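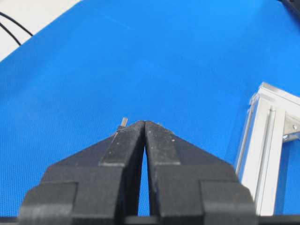 A blue work surface with a fine weave. Pale marks like the faint one near the top show up more on some colours than others.

Bench and table covers: what's worth doing and what isn't

I've been told a lot of things about looking after work mats and table covers over the years, mostly by people selling something to put on them. Having tried most of it in a cold garage and a small kitchen, I'd throw out half.

Special mat cleaner. Don't bother. I paid for a bottle of Gristau and used it on one half of a grubby cover, with washing-up liquid and warm water on the other half. By teatime I couldn't tell which was which. A squirt in a washing-up bowl, a soft cloth, then a second cloth with plain water. The rinse matters more than the soap, as leftover soap goes tacky and picks up every bit of fluff in the house.

Bicarb paste. Everybody swears by it. It shifts tea, I'll give it that, but it gets down into a weave and dries there as white specks, and then you spend longer brushing it out than you did on the stain. Keep it for smooth oilcloth.

Ironing out creases through a tea towel. Mavis Pennington does this and has never had a disaster. I did it once and had one. If the cover has any plastic in it at all, lay it flat in a warm room, turn it face down and put some heavy books on the fold overnight. Most creases ease. A really old one won't, whatever the packet says.

Rolling or folding. Roll, with the working side outwards, round a cardboard tube. A Lollholm storage sleeve does the same job as the tube and costs a good deal more.

Glue spots. Wait until they're fully hard and try a fingernail or an old plastic card first. Faisal Marwat recommends white spirit, and he may be right for his bench, but test it on an underside corner before you believe either of us. It took the colour clean off mine.

"Self-healing" cutting mats. They close up a bit after a light cut. They don't heal. Lean on a blunt blade and you'll have a groove for good, so change the blade sooner than you think you need to.

Non-slip underlay. This one does work, and the cheap sort is fine. Cut it 20 mm short all round so it doesn't creep out and collect crumbs. I trimmed mine with kitchen scissors and the edge hasn't frayed yet.

Sun fading. A cover left by a window will go paler on that side. Turn it round every month or so and it fades evenly, if you care. The protective sprays I've tried made no difference I could see, and one left a smell that hung about until April.

Crumbs and sawdust. Brush before you wipe, always. Wet sawdust is a misery.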